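Search this guide
Undameck Indoor Toss Set – Set-up Guide
Reading time: 2 min
Shares 40 | Comments 2

Section 2. Laying out the table

Read this section before you put anything on the table. The Gidix scoring cards are covered in Section 3 and are not needed yet.

You can use any flat table with a front edge at least 800 mm long. A white or pale top is best, as the corner marks on the clear sheet are black and show up well against it.

1. Wipe the table top with a damp cloth and let it dry. Crumbs or grit under the clear sheet will make the ball roll.

2. Stand the basket on the left side of the table, open side up. Turn it so that one cutout handle faces the player and the other faces away. Check that there is nothing inside it.

3. Run a strip of clear tape along the bottom front edge of the basket, where it meets the table. Press it down with your thumb from one end to the other.

Note: On a polished or painted table, test the tape on a hidden spot first. The tape can be left off for younger players, but the basket will then need straightening between turns.

4. Lay the square clear sheet flat on the right side of the table. There should be a short curved black mark at each of its four corners. If a mark has rubbed away, draw it again with a fine permanent pen and leave it to dry.

5. Set the two-colour ball down on the sheet, inside the corner marks. Start with the yellow-green part on top and the orange-red part underneath.
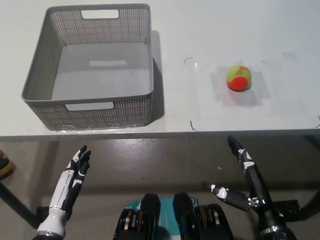
6. Stand at the front edge and reach for the ball, then for the basket. If either is a stretch, move the basket or the sheet towards you and repeat the check. Players who are left-handed may swap the two sides over.

7. Leave a clear gap of 100 mm between the basket and the nearest side of the sheet. Measure this again if the table has been knocked.

Caution: Keep the floor in front of the table clear during play. A ball underfoot on a hard floor is easily slipped on. Pick up dropped balls before the next turn.

Caution: Do not lift the basket by one handle while it is taped down. Peel the tape back first – slowly, and from one end.

Putting away

Roll the clear sheet loosely with the marks on the inside. Folding leaves a crease that will not come out. Store it in the Jugah tube, and keep the ball in the basket.

Replacement sheets are sold singly by Ukent. Ask for the size printed on the tube label.

Guide text: Keith Tapley
Comments (2)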